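The Summer I Stopped Buying Lunch

I spent $2,905 on lunch last year. I know because my friend Mi-kyung Koo made me add it up, out loud, at her kitchen counter, and then she laughed until she had to sit down.

So on July 5, 2021, I started packing my own. The first week was all peanut butter. By week two I was making big batches of lentils with lemon and a scary amount of garlic, and I was hooked!
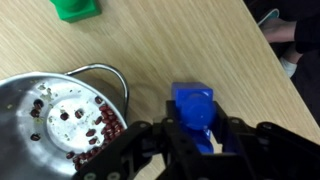

Lentils are forgiving, and I need forgiving food. I cook them for nearly 38 minutes, which Mi-kyung says is too long (she likes hers with some bite - I like mine sleepy). You don't need fancy gear for any of it. A plain stainless-steel pot, the shiny kind, does the job and scrubs up fine when you forget the timer, and I forget it a lot.

The hard part was giving up Calado, the sandwich place downstairs from my office. I missed the pickles. I missed the gossip in line even more, so now I carry my lentils down there and eat on the bench out front. Gemechu Derese from the third floor joins me most days and has started bringing flatbread. We trade.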